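Falell Park Fall Fright Nights
Planning Meeting, Minutes
Oct 26, 2000

Chair: Nesma Younis. Minutes taken by the person who sat closest to the legal pad.

1. Minutes of the last meeting
Approved with one correction. The Eltatness Maze was recorded as "closed for good." It should read "closed for the evening." Three people had already made other plans for its scarers and were asked to unmake them.

2. Attendance and gate
Opening night brought in 248 guests against a permit limit of 400. Nesma called this a solid start. The gate crew called it a long, cold evening with a lot of time to talk. The second night hit the limit before dark, and the line went past the carousel and into the parking lot, where it met the line of people trying to leave the carousel.

Agreed: timed entry for the remaining nights. Tickets will be printed in two colors. A discussion of which two colors took longer than the discussion of timed entry and ended in orange and white.

3. Eltatness Maze
The strobe in the third room has been replaced. The old one had slowed down to the point where guests were waiting politely for it to flash before walking on. The butcher now has a second apron, and the first one will be washed.

There was a complaint from a parent that the maze was too scary for a six-year-old. There was also a complaint from a six-year-old that it was not. Both letters will be answered. The age sign moves to the front of the line, at eye level, with the light turned on.

4. Fog and supplies
Tarnimport delivered 22 jugs of fog fluid, which is what we ordered, and billed us for what somebody else ordered. Nesma will call them again. Until that is settled the machines run on the low setting, except in the graveyard, where low fog just looks like a plumbing problem.

The snack counter ran out of cider on both nights and had juice left over. Prices stay as they are. A motion to rename the juice "Swamp Blood" passed on a show of hands, with the counter staff abstaining in a marked manner.

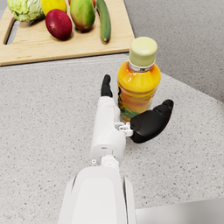

5. Shin Walk scare zone
The scarers on Shin Walk are bunching up at the bench end. It was pointed out that the bench is there. Stations will be chalked on the path, and anyone found off station will be sent to the hayride to hold the lantern.

Chainsaw use is limited to the stretch past the footbridge, chains off, as before. The neighbors on the north side have asked for quiet after ten and were told they would get it at eleven. Nesma will go over with some free passes and a better answer.

6. Budget
We have $300 left for props. Requests came to a good deal more than that, including one for a hearse. Approved: gauze, lamp oil, replacement hands for the graveyard. The hearse was tabled, and its sponsor asked that his disappointment be noted. Noted.

7. Other business
Lost and found is holding one shoe, a retainer and a set of car keys. Planning for next year starts in June. A suggestion that it start earlier was met with silence.

Adjourned when the heat went off.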